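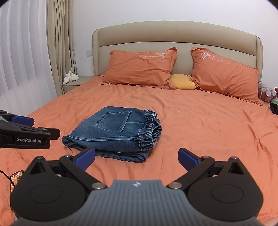

Orange sheet, beige headboard, and a pair of jeans on the bed.

Last updated: 22/04/2024

Search this site Enter keyword Go

Skendel mattress topper: my review after a month of sleeping on it

I'm a side sleeper with a cranky left hip, so I've bought more foam in my life than most people who don't run a couch factory. The mattress in our spare room is a firm one from a store in Mornivbridge, and I moved in there in April when my husband's snoring reached the point where I could hear it through earplugs. Firm is fine if you sleep on your back. I woke up every morning feeling like I'd been parked on a sidewalk.

So, the Skendel. It's a three-inch foam topper, queen size, and I paid $121 for it with a coupon from the Stenodia store (the full price was a bit silly, so wait for a coupon if you can). Shipping was quick. It comes rolled up tight in a plastic sleeve inside a box that I could carry upstairs on my own, though I did sit down on the landing for a minute.

Unrolling it

Cut the plastic with something blunt! I used kitchen scissors and nicked one corner of the foam right away, so mine has a little bite out of it down by the feet. The instructions say to let it puff up for a day. The middle came up in an hour or two but the ends stayed curled like old lasagna noodles, and I ended up flipping it over and leaving it until the next evening before it lay flat.

The smell is real. It's sort of a new-shoes smell, not awful, and with the window open it was mostly gone by the third night. If you're sensitive to that kind of thing, open it somewhere you don't have to sleep. My sister put hers on the porch for a weekend and says she never noticed a thing.

How it feels

Softer than I expected on top, and then you sort of stop. I like that. My last topper (a Shabalala, the egg crate kind) was comfy for maybe two weeks and then my hip went straight through to the mattress like there was nothing there. This one still pushes back. My hip hasn't hurt in the morning since the first week, apart from one day when I'd been digging in the yard and I can't blame the topper for that.

It does sleep a little warm. I'm always cold, so I came out ahead, but my husband took a nap on it and complained the whole way through dinner. There's supposed to be some kind of cooling gel mixed in and I couldn't feel it at all.

Getting the sheets to fit

Okay, this was the annoying part. My regular fitted sheets would go over three corners and then pop off the fourth, usually at 2 a.m., usually on my face. Measure your mattress and topper together before you buy anything, and then go deeper than you think. I got an extra-deep set and it stays put, even if it never looks smooth. I've made peace with wrinkles.
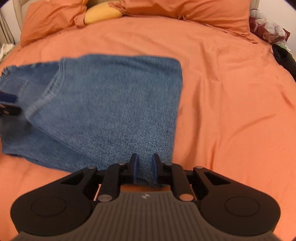

The orange duvet and pillows, with the jeans folded on top.

The other thing is that the topper slides. It has a cover with little rubbery dots on the bottom and they do almost nothing. Mine had crept a good hand's width toward the foot of the bed by the end of the first week. Ramiro Prieto, who lives next door and used to sell mattresses, told me to put a piece of rug gripper under it, and that fixed it for a few dollars.

Cleaning

The cover zips off and goes in the washer on cold. Hang it to dry, please, the tag is serious about that. Getting it back on took me 33 minutes and some words. Two people would be much better. I spilled tea on the bare foam while I was at it and blotted it with a towel, and it left a faint ring that I've decided not to care about.

Would I buy it again? Yes, at the coupon price. I'd get the two-inch one if you mostly sleep on your stomach, and skip it if you run hot at night. Four stars from me, and I'll add to this page in the fall once I've had a summer on it.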